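Packing and Returns Associate - Moffat Mail Order, Dalside

Last updated: 2/21/24
2 min read

Moffat sells small household goods by mail from one warehouse in Dalside. We are hiring a full-time associate for the packing and returns bench. The position is open now and stays posted until filled.

The bench handles orders for two product lines, Ando and Faven. Ando is kitchen timers and scales. Faven is desk lamps and replacement parts. In a normal week we ship 3000 parcels and take back 262. Numbers go up in November, and time off that month has to be requested early.

What you will do

Pull items from the shelves using a printed pick list. Check the item number against the order before it goes in the box. Choose the right carton, add the leaflet, close it and label it. Most Ando orders go out in a shallow brown mailer with a fold-back lid, with the leaflet laid flat inside.

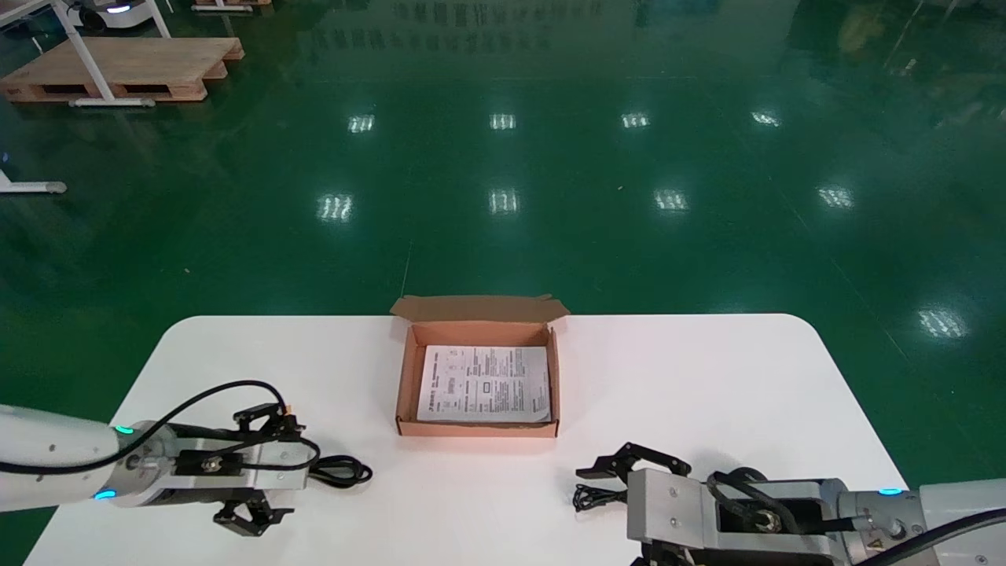
Returns

You will open returned parcels, match them to the return form and sort them into restock, repair or scrap. Missing parts get written on the form - please don't guess at what the customer meant to send. Returned items that can be sold again go back on the shelf the same day.

What we need

Able to stand for most of a shift and lift 42 pounds
Comfortable reading item numbers and typing them into a computer
Careful handwriting for the return forms
Warehouse experience is helpful but not required

Hours and pay

Shifts run 7:30 to 4:00 with a half-hour lunch. Pay is hourly, with overtime after 40 hours. Health coverage starts after 3 months. Parking is free and the bus stops at the gate.

How to apply

Send a resume or a short letter to Angus Whitelaw, Warehouse Office, Moffat Mail Order, Dalside. Tell us when you could start and whether you can work Saturdays before the holidays. You can also fill out a paper form at the front desk - use the side door if the loading dock is busy.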